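Drostby's packing floor gets a second pair of hands

I stopped by the Drostby warehouse in Evwood this March, mostly to see how the new packing robots were getting on, and I stayed a lot longer than I'd planned. The company fills orders for small online shops, and each one goes out in a soft bag with whatever the customer picked. That used to mean 81 people packing by hand over two shifts. It's still 81 people – I asked! – but the jobs have moved around quite a bit.

The arms came in through a project called Gotik, and so far there are 2 of them on the early shift. They take the dull middle part of the job, bottles and tumblers and that sort of thing, while people check the orders and deal with the odd shapes.

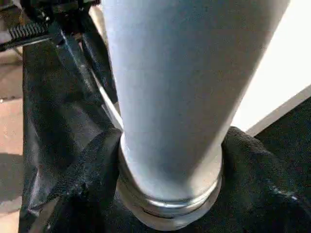

Fabric is the hard part, one of the packers told me over coffee. It folds differently every time, so somebody still stands close by to straighten things out. She used to go home with sore wrists, and now it's more her patience that gets tired (her words, and she was laughing).

The two stations handled 3154 items last month, almost all of them on the early shift. The late crew wants a turn too, and they'd like the training paid at the full rate before they say yes. Management says it will be.

Next up is the Huenchumán building across the yard, where 100 more shelf spaces are being cleared out. The break room is moving over there as well, and it finally gets windows.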